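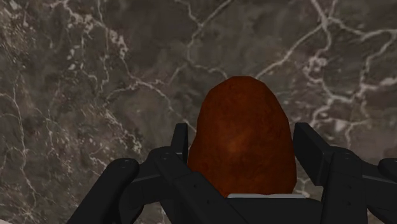 어두운 대리석을 배경으로 한 적갈색 한 덩이. 흰 줄무늬가 꽤 화려하죠?

대리석 상판 5년 써 본 사람의 관리 메모

지난번 글에 상판 질문이 제일 많이 달려서 이번엔 아예 따로 정리해 봅니다. 저희 집 주방 상판은 어두운 색 천연 대리석이에요. 이사 올 때 남편이랑 며칠을 싸우다가(남편은 무조건 스테인리스 파였어요) 결국 제가 이겼는데, 이기고 나서 첫 주에 레몬 반쪽을 올려놓고 자 버렸지 뭐예요. 아침에 보니 동그란 자국이 아주 선명하게! 그때부터 공부를 시작했습니다.

얼룩이랑 에칭은 다른 거예요

처음엔 저도 이걸 몰라서 엉뚱한 걸 발랐어요. 얼룩은 커피나 기름 같은 게 돌 안으로 스며들어서 색이 진해진 거고, 에칭은 산 성분이 표면을 살짝 깎아서 광이 죽은 거예요. 구분하는 방법은 간단해요. 고개를 숙여서 빛을 비스듬히 받게 보면 에칭 자리는 뿌옇게 보이고, 정면에서 봐도 색이 짙으면 얼룩 쪽이에요. 어두운 대리석은 얼룩은 덜 보이는 대신 에칭이 정말 잘 보입니다. 밝은색 쓰는 제 동생네는 정반대라서 둘이 만나면 서로 자기 게 더 힘들다고 그래요 ㅎㅎ

매일 닦기

저는 저녁 설거지 끝나고 한 번만 제대로 닦아요. 미지근한 물에 중성 주방세제를 두세 방울 풀고, 부드러운 행주를 꼭 짜서 한 방향으로 쭉쭉. 그다음 맹물 행주로 한 번 더, 마지막에 마른 극세사 행주로 물기를 걷어냅니다. 마른 행주 단계를 빼먹으면 어두운 상판은 다음 날 물자국이 얼룩덜룩 올라와요. 귀찮아도 여기만은 꼭 해 주세요.

쓰면 안 되는 것: 식초, 구연산, 레몬, 욕실용 세제, 락스, 연마제 들어간 크림 세제, 초록색 거친 수세미. 인터넷에 식초로 닦으라는 글이 아직도 많은데 대리석 집은 제발 따라 하지 마세요. 저도 한 번 해 보고 울었어요.

기름 얼룩 빼기

삼겹살 구운 날 프라이팬 옆에 기름이 튀어서 하룻밤 지났다면 베이킹소다 팩을 해 보세요. 베이킹소다에 물을 조금씩 넣어서 땅콩버터 정도로 되직하게 갭니다. 너무 묽으면 흘러내리고 흡수도 잘 안 돼요. 얼룩보다 조금 넓게, 새끼손가락 두께의 절반쯤으로 바르고 랩을 씌운 다음 가장자리를 마스킹 테이프로 붙여 둡니다. 하룻밤 두었다가 랩을 벗기고 완전히 마를 때까지 또 기다려요. 마른 다음에 플라스틱 스크래퍼로 살살 걷어 내고 물행주로 마무리. 한 번에 안 빠지면 며칠 쉬었다가 또 하면 됩니다. 저는 참기름 자국 하나를 세 번 만에 뺐어요. 광택 있는 상판은 안 보이는 구석에 먼저 시험해 보시고요.

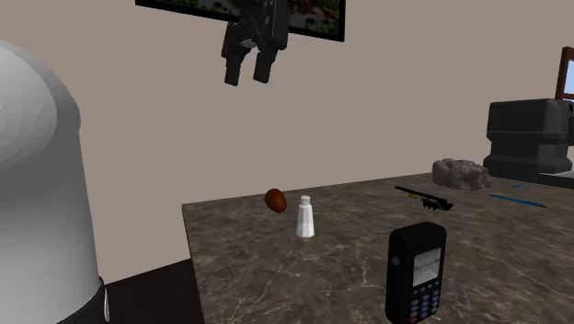

읽는 시간 4분

조리대 위에 뭘 올려 둘까

양념통 이야기를 해 볼게요. 소금통, 간장병, 식초병을 조리대에 그냥 두시는 분들 많죠. 저도 하얀 소금통은 늘 손 닿는 데 둡니다. 근데 소금이 물기랑 만나서 바닥에 고이면 돌에 좋을 게 없어요. 저는 작은 접시나 코르크 받침을 하나 깔아 줘요. 식초병은 무조건 싱크대 아래로 보냈고요. 간장은 병 입구를 타고 흐른 게 바닥에 동그랗게 묻으니까 쓰고 나서 병 밑을 한 번 훔쳐서 넣으세요.

받침은 이웃 Shih-chieh Ko 씨가 대만 다녀오면서 사다 준 걸 아직도 써요. 가운데가 오목해서 양념통 바닥에 맺힌 물이 안 흘러나와요. 정말 별거 아닌데 매일 고마운 물건!

소금이 굳는 집은

장마철만 되면 소금이 돌덩이가 되죠. 생쌀 한 꼬집을 마른 팬에 살짝 볶아서 식힌 다음 통에 같이 넣어 두세요. 구멍으로 쌀알이 안 빠져나오는지 꼭 확인하시고요(저는 시어머니 국에 쌀알을 뿌린 적이 있습니다...). 그리고 끓는 냄비 위에서 통째로 톡톡 치지 마세요. 김이 구멍으로 다 들어가요. 작은 종지에 덜어서 손으로 넣는 게 낫습니다. 올해는 6월부터 눅눅해서 저는 벌써 쌀을 두 번 갈았어요.

달걀은 어디에 깰까

대리석 모서리에 달걀 탁! 치는 거, 그 맛에 대리석 쓴다는 친구도 있는데요. 저는 평평한 면에 칩니다. 모서리에 치면 껍데기 조각이 안으로 밀려 들어가기 쉽고 흰자가 상판 옆으로 줄줄 흘러요. 평평한 데에 가볍게 한 번 치고 엄지로 벌리면 깔끔해요. 흰자 묻은 자리는 뜨거운 물 말고 찬물 행주로 먼저 닦으세요. 뜨거운 물이 닿으면 익어서 들러붙거든요.

삶은 달걀 얘기도 자주 물어보셔서 덧붙이면, 다 삶고 바로 찬물에 담갔다가 밑동 넓은 쪽부터 까기 시작하면 껍질이 잘 벗겨져요. 아주 싱싱한 달걀은 뭘 해도 잘 안 까지니까 며칠 묵힌 걸로 하세요.

뜨거운 냄비

대리석이 열에 강하다고들 하지만 저는 냄비를 바로 안 올려요. 상판에 바른 코팅제가 상할 수 있고, 갑자기 뜨거워지면 약한 결을 따라 금이 갈 수도 있대요. 저는 Durkine이라는 동네 그릇 가게에서 산 두툼한 펠트 받침을 씁니다. 지름 26센티미터라서 제일 큰 전골냄비도 올라가요. 오븐에서 막 꺼낸 200도짜리 팬은 펠트 위에도 안 올리고 가스레인지 위에서 한참 식힙니다.

코팅제는 얼마나 자주?

이건 집마다 달라요. 물을 한 숟갈 떨어뜨려 놓고 30분 뒤에 닦아 보세요. 닦은 자리가 진하게 젖어 있으면 다시 바를 때가 된 거고, 멀쩡하면 그냥 두면 돼요. 저는 Ostow에서 나온 300밀리리터짜리 침투성 코팅제를 쓰는데 저희 집 상판은 한 병으로 여러 번 발라요. 바르는 날은 창문 다 열고, 제품 설명서에 적힌 시간만큼 두었다가 남은 건 마른 천으로 싹 닦아 내세요. 닦아 내는 걸 대충 하면 끈적한 막이 남아요. 그날 저녁은 시켜 먹는 걸로 ㅎㅎ

코팅제를 발랐다고 레몬 자국이 안 생기는 건 아니에요. 스며드는 걸 늦춰 줄 뿐이라 에칭은 똑같이 납니다. 이미 생긴 에칭은 작은 건 대리석 전용 광택 파우더로 살살 문지르면 꽤 나아지고, 손바닥만 한 건 업체를 부르는 게 속 편해요.

댓글에서 물어보신 도마 얘기(나무 도마 기름칠하는 법이랑 냄새 빼는 법)는 다음 글에 올릴게요. 인조 대리석 쓰시는 분들은 위에 적은 내용이랑 다른 점이 많으니까 꼭 제품 설명서부터 보시고요!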